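Packing cups and small things for posting

Wednesday is post day in our house, so most of the wrapping gets done on the table the night before.

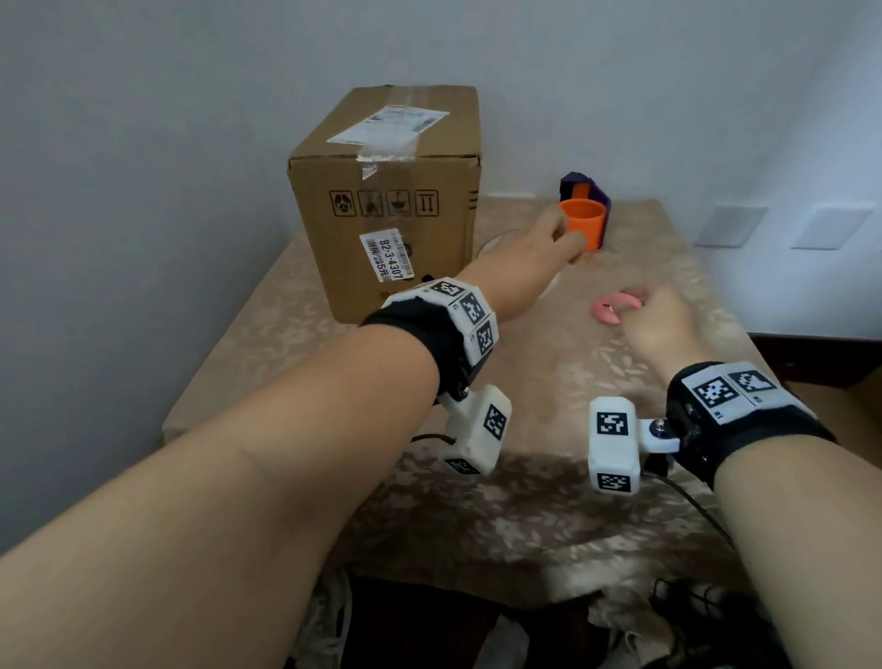
Orange cup by the wall, with a sealed box to the left of it.

Clear the table first if you can, but leave the cloth on. It stops hard things getting scratched and they don't slide about while you wrap them.

Reused boxes are fine. Look for the row of symbols on the side: the umbrella means keep dry, the glass means fragile and the arrow shows which way is up. Pack it that way round. Old address labels and barcodes must be covered or peeled off. I warm stubborn ones with a hairdryer for a minute – any longer and the card starts to go soft.

Cups: stuff the inside with paper, then roll the whole thing in two sheets and tuck the ends into the open top. Stand it upright in the box. Cups laid on their side break more often, at least mine have.

Rings, clips and other little pieces go in an envelope with the flap taped down. Write on it what is inside. I lost a curtain ring in a heap of packing paper last December and had to buy a whole new set.

Clear glass dishes are easy to miss on a patterned cloth. Wrap those before anything else.

Tape along the middle seam and once across each end. Fold the last bit of tape under so there is a tab to pull. A 60 metre roll from Brandden lasts me most of a year, and the market in Milholm sells them singly.

Weigh the box after taping, as the paper adds more than you would think.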